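Up before six and drove to the county building in Cluvovville with the thermos and the folder. The records counter opens at eight. I was second in line behind a man paying a dog license fine in cash, and he wanted a receipt for each dog.

The request was due back in June and I had heard nothing, so I asked at the window. The clerk looked up the number and said it had been marked as filled. I said nothing had come to me. She printed a page showing it had been mailed to Fletau, the paper's old name, at the old office on the second floor over the shoe repair. We have been out of there for two years. She was decent about it and made me a new set while I waited. It came to 116 pages at a quarter a page. I paid with my own card and will put it on the next expense sheet, along with the parking.

Read them in the car with the heater on. Most of it is what we asked for: the inspection sheets for the Borbély restaurant group, all three locations, and the letters about the sales tax. The letters are the useful part. The county wrote to Borbély four times asking for monthly sales records and got one answer, from a lawyer, saying the records were kept by an outside bookkeeping company called Fuven and would be sent on. Nothing in the file shows that they were. The amount the county says is owed on the first location is $3,845. That is small. The other two have no amount written in at all, and I want to know if that means zero or if it means nobody has worked it out.

Page 77 is blacked out except for the date line and a signature. I can't tell what rule they used for it, and the cover sheet doesn't list one. Zsolt Illés will know. I left him a message.

Back at the office by eleven. Ate the rest of the rice standing up. Called Borbély and got the main location, where the hostess took my number and spelled my name back to me wrong twice. Called the lawyer and got a machine. Called Fuven and the phone rang and rang. I wrote down the time of each one in the notebook, because last year we were told we had never called and I had no way to show it. 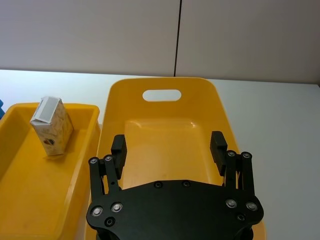

Lilla Szénási read the draft after lunch and said it was too early to run anything. Her point was that an open letter about taxes is not a finding, and that half the businesses on that street have probably had one. She asked how many other restaurants got the same letter and I didn't have the number. She said to get the number. She also said that if the first one really is under four thousand dollars, readers will wonder why it is on the front page, and that I should be ready to say why or else put it inside.

I didn't like hearing it but I think she is right about the number. The part I don't agree with is the size of it. The amount matters less to me than four letters over fourteen months with no visit and no penalty. When Nuno Arruda was late on his sandwich shop they put a notice on his door inside of six weeks. He told me that himself and still has the notice. I asked him if I could use it and he said he would think about it and talk to his wife.

So the afternoon went to writing a second request. I asked for every letter of the same kind sent to any food business in the county over the same period, with names and amounts, and for the rule they used on the blacked-out page. I kept it to one page. The last one ran to three and I think that slowed it down. Put the new mailing address at the top in bold and again at the bottom.

Zsolt called back around four. He said a page can be held back if it shows how they pick who to audit, but they have to say so in writing, and if they don't I can appeal to the county attorney. He thinks the appeal window is thirty days from when I got the copies, so from today, but he wants to check. I wrote it on the wall calendar in pencil.

Shoaib Hashmi stopped by on his way to the school board meeting and took the good recorder. I need it back by tomorrow morning. Told him twice.

No call from the lawyer by six. Moved the story off the list for this issue and gave the space to Đức Hầu for the bridge repairs – he had been asking for more room anyway, and his piece is done.

Home by seven. Soup. Have to find the envelope with the first request in it, the one with the stamp from the counter. I thought it was in the hall closet and it isn't.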